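Rolludero flat zip pouch, monster print: review
Posted Oct 14, 2026

The Rolludero is a flat fabric pouch for small stationery, sold in Canada through Andley. Ours came with sticker sheets and has been in use since June, mostly for stickers, pencil stubs and a short ruler. It replaced a Cotdale mesh pouch that split along the side seam.

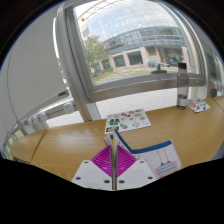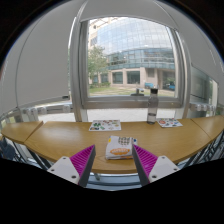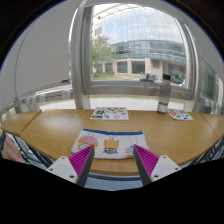

Desk test, with sticker sheets at the back of the table. The monster print and blue zipper trim show best in the last shot.

Size and capacity
The inside length is 20 cm. A full-length pencil fits if it goes in on the diagonal. There is no gusset, so capacity drops quickly with anything thick. I stopped at 16 pencils, at which point the sides bulged and the slider needed two hands. The smaller sticker sheets go in flat. Larger ones have to be folded.

Fabric and print
White is a poor colour for a pencil pouch. Graphite marks came out with dish soap and cool water, but ballpoint did not. The print has not cracked or faded after repeated hand washing. The fabric is unlined and creases easily when the pouch is empty.

Zipper
Runs smoothly for most of its length and catches slightly in the last centimetre before the stop. Katayama rates the zipper on its comparable pouch for 4000 cycles. Rolludero gives no rating. I logged 800 open-and-close cycles with no missed teeth and no change in the catch.

Verdict
Suitable for stickers, cards and a few pencils. For markers or scissors, buy something with a gusset and a darker fabric.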